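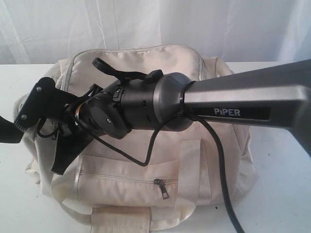

Figure 1. Cream fabric duffel bag on a white table.

Carrying Kit to College: A Study of Everyday Bags
Aminu Onuoha and Jucélia Paiva
Textiles and Product Design, Tustden College
June 23, 2023

Introduction

Most students at Tustden carry two bags on the days they have sport. One is for books and the other is for clothes and shoes. We wanted to find out which bags people use for their sports kit, what goes wrong with them, and whether a plain fabric duffel would do the job as well as a nylon one. The idea came from the changing rooms, where broken zips and torn handles are a common sight by the summer term.

What we did

We gave a short paper questionnaire to 100 students in the two year groups that have sport on the timetable. It asked what kind of bag they used, how long they had had it and what had broken first. We left a space at the end for comments, and this turned out more useful than some of the questions.

Jucélia then made two test bags to the same pattern. The first was in cotton canvas from Dranton, the fabric shop on Seixas Road. The second was in nylon. Both had a full-length zip along the top and carry handles that ran down under the base. Aminu loaded each bag with the same things (trainers, towel, tracksuit, water bottle) and carried it to college and back for a fortnight.

Results

The handle was the part that most often failed first, followed by the zip. Holes in the fabric itself came a long way behind. Several students said they had kept using a bag with one handle gone, tying the loose end to the ring for the shoulder strap.

Weight was the main complaint about cotton. Our canvas bag weighed 972 g empty, and the nylon one was 200 g lighter. Aminu did not notice the difference on the walk in, but did notice it on the bus when the bag was on his knees. The canvas took longer to dry after rain and picked up a grey mark along the base which did not come out at 40 degrees.

The nylon bag kept its colour but held the smell of damp shoes. It also slid off the bench in the changing room more than once. Neither bag tore. On the canvas bag the stitching at one handle began to pull in the second week, at a point where we had sewn a single row instead of a box with a cross.

Problems with the work

A fortnight is too short to wear out a zip. The canvas came from the end of a roll, so we could not buy more of it to make a second copy. Question 4 on the form was badly worded and some people ticked both answers, so we left it out.

What we would change

We would sew all the handles with a box and cross, and line the base of the canvas bag with something darker that wipes clean. A separate shoe pocket was asked for in the comments many times. Jucélia has drafted a pattern for one, and it is in Appendix B with the cutting list.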